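Sorting out the white dresser

I put off the dresser in the front room until June. It came from Viorica Dumitrescu when she moved out of her place in Pineck, and for a long time I used it for whatever needed to be out of sight.

The rule I set was one drawer at a time, with everything put back before opening the next. I started with the drawer that had turned into a cleaning supply drawer, mostly wet wipes and small plastic bags.

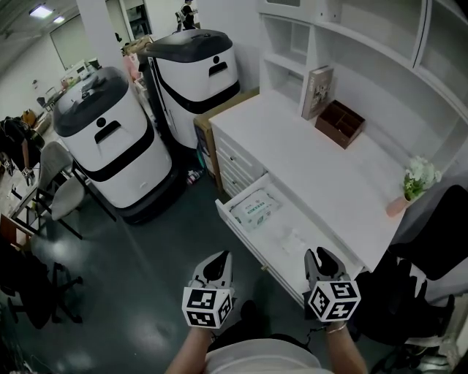 What stayed on top

I kept three things up there: the gray hardcover, the brown divided organizer and the white flowers in the little pink vase. The organizer is for pens and mail. I had planned to move it to the built-in shelves, but I use it every day and the shelves are a few steps too far.

What left

Two bags went to the donation bin on Cirillo Street. Old phone chargers went to the recycling drop-off. I kept the cardboard box next to the dresser for things I hadn't decided on, and it filled up faster than I wanted. I'll go through it next weekend and then do the closet in the hall.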